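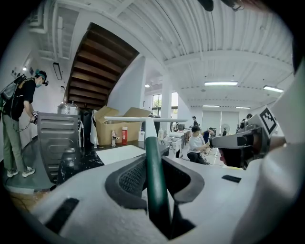 Review: The Zinora Hand Gripper, Tried at the Skakora Open Day

Tuesday, September 15, 2020

I went to Skakora expecting a robot. I have been to enough of these open days to know the order of events: you sign in, you get a sticker, a robot picks up a block, everyone claps, and you drive home. Skakora handed me the sticker and then handed me the gripper.

The Zinora is a gripper you hold yourself. You do a chore with it, it records how you did the chore, and somewhere down the line an arm is supposed to copy you. Given how I load a dishwasher, I feel for the arm.

Our host was Noémie Moulin, who runs the demonstrations and has the patience of a driving instructor. She gave me 4 minutes of training and one rule, which was to move as if the tool were heavier than it is. The people who work there all the time don't need the rule. They put on the headset and the backpack, pick up the gripper and get on with it, cables and all, while the rest of the office sits at its desks with its back to the glamour.

The feel

Good, mostly. The body is broad and smooth and fills the hand in a way that makes you stand up straighter. The fingertips are black and padded, with a fine mesh texture, and they close without any snap. I picked up a spoon on my first try, and a paper napkin on my third. An egg was offered. I declined, having parked a long way from any change of clothes.

The trouble is bulk. It's fine over an open counter, but reach into anything with sides and the housing gets there before the fingers do. I spent a good while trying to get a sponge out of a box, and I have rarely felt so outclassed by a sponge.

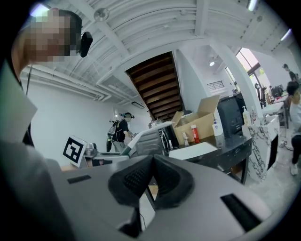 My wrist started complaining after the second session. Noémie says you get used to it, and that her crew got through 1000 takes in August, most of them kitchen jobs. I asked how many of those were any good and she said "enough," then went to help somebody with a strap.

The markers are the square black-and-white kind, and she warned us twice not to cover one with a thumb. I covered one with a thumb. The take was thrown out, politely.

Compared with the others

I've used the Drarner, which is lighter and squeaks, and I've used the old Sandhu, which weighs as much as a small dog and is just as keen to leave your hand. The Zinora beats both on grip. It loses to the Drarner in tight spaces and to nothing at all on looks, if you like your tools to resemble something from a dentist's office.

The battery is good for 2 hours, according to the sheet they gave out. Spare fingertips are sold in pairs and the sheet was silent on what they cost. I'd want that number before ordering, because the pads on mine had clearly met the public before.

Worth buying if your work happens on open counters and you have more than one wrist to put on the schedule. The open day itself is free, parking is not, and the coffee ran out before the second group came in.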